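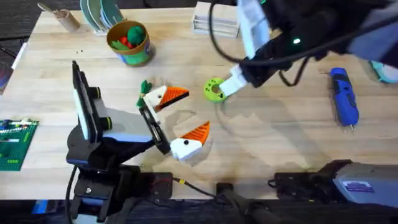
Ticket 1934
Product: Biler motion server, with Kruger tracker plugin
Site: Sendcombe lab, two-arm table
Reported by: Szu-yu Fang
Status: Open, workaround in use
Title: Object identities are exchanged when left gripper closes near two similar toys, planner then refuses the goal

Description of the problem

We use one motion server for both arms and one tracker for the whole table. The left arm has the job of picking a toy by its track ID. The right arm works at the same time with another toy, normally the green ring. When two toys of similar shape are close together and the left gripper comes near to one of them, the tracker exchanges their IDs. The task layer does not notice. It sends a new goal for the same ID, which is now the other toy, and the planner answers with GOAL_IN_COLLISION, as the fingers are already between the two.

The left arm stops where it is. The right arm also stops, which I think is a second fault and I describe it lower down.

What I expected

If the tracker is not sure which toy is which, I expected it to keep the last ID and mark the pose as stale. The manual for the plugin says "identity is held during occlusion", and I understood from this that the ID cannot move to a neighbour.

How to repeat it

Start the server with both arms enabled. Put two white toys with an orange beak next to each other, less than one gripper width apart. Ask the left arm to pick the one that is further from the arm base. Approach with the default speed. It does not happen in every run, but it happens often enough that we cannot leave the table alone.

With only one such toy between the others (ring, green cloth bundle, wedge pieces) I could not repeat it. The ring has never lost its ID.

Log from the motion server, shortened by me

[tracker] id 7 visible, id 8 visible
[arm_left] approach started, target id 7
[tracker] id 7 occluded, holding
[tracker] id 7 reacquired
[tracker] id 8 lost
[arm_left] target moved, replan
[planner] GOAL_IN_COLLISION link=finger_inner
[arm_left] stop
[arm_right] stop, reason: group abort

Please look at the lines "id 7 reacquired" and "id 8 lost". In the recorded data toy 8 is the one that was reacquired as 7. Toy 7 was under the finger plate the whole time.

What I already tried

1. Restarted the server and deleted the saved tracks. No change.
2. Made a new hand-eye calibration for the left arm. The result was slightly better than the old one but the fault remained.
3. Lowered the approach speed to half. The fault became rarer. I do not like this as a solution.
4. Switched off the colour term in the matching cost. This was much worse, so I put it back.
5. Ran the left arm alone with the right arm parked. The fault is still there, therefore it is not the right arm that hides the toys.

Comment from Biler support

Thank you for the clear report. Could you send us the value of hold_time in your tracker settings, and say whether the gripper mask is turned on for both arms? Please also tell us which clock the fixed camera uses. We have seen ID exchanges when the mask is drawn at the wrong arm position.

Comment from Szu-yu Fang

hold_time is 400 ms, the default. The gripper mask is on for both arms. The camera driver puts the time stamp when the image arrives at the computer, and the joint states are stamped by the arm controller. I did not think of this before.

I made a test as you asked. I recorded the mask together with the image and played it back slowly. When the left arm is moving, the mask is in front of the gripper by a small but visible distance. When the arm stands still, it fits well. So during the approach the mask covers the toy and leaves a part of the finger free.
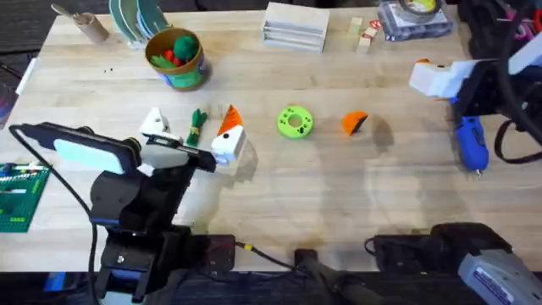
After this I measured the delay. I moved the left wrist back and forth and compared the angle from the joint states with the angle seen by the camera. The camera comes later by roughly 90 ms. The value is stable, also after a restart, and it does not depend on which arm I move.

There is a setting called camera_time_offset in the tracker file. It was zero. I entered the measured value with a minus sign and the mask now follows the gripper also in motion.

Comment from Szu-yu Fang

I let the pick test run on Sunday with the offset set. Approach speed was back to default. The exchange of IDs did not appear when the toys stood apart. When they touched each other it appeared again, but the log looks different this time:

[tracker] id 7 occluded, holding
[tracker] hold expired, id 7 released
[tracker] candidate matched to id 7, score low

The closing of our gripper takes longer than the hold time, so the ID is released in the middle of the grasp — and then the neighbour is the only candidate. I raised hold_time to 3 seconds for the left arm task only. With this value I have not seen the fault again, but a toy that is really removed stays in the planning world as a ghost for the same time, and the right arm makes a detour around it.

Comment from Biler support

Your reading of the log is correct. A released ID should not be given to an object that already had an ID of its own. We have passed this to the developers of the plugin as a defect. For the present, please keep the longer hold time. You can also set reject_below_score, so that a weak match is reported as lost.

Comment from Szu-yu Fang

reject_below_score is set and works. The task layer now receives "lost" and asks the left arm to open and go back, which is acceptable for us.

The group abort remains. In our config file the arms are two separate groups, see the block below, but a planning error on the left still stops the right arm while it holds the ring.

groups:
 left: { arm: left, abort_scope: own }
 right: { arm: right, abort_scope: own }

It seems that abort_scope is read only at the first start and is not read again when the config is reloaded. After a full restart of the server the right arm continued its motion in my test. After a reload it stopped again. Shall I open a separate ticket for this one, or do you prefer to keep it in the same place?

Comment from Biler support

A separate ticket, please, with both startup logs attached. We will link the two. Status of this ticket stays open until the plugin fix can be tested at Sendcombe.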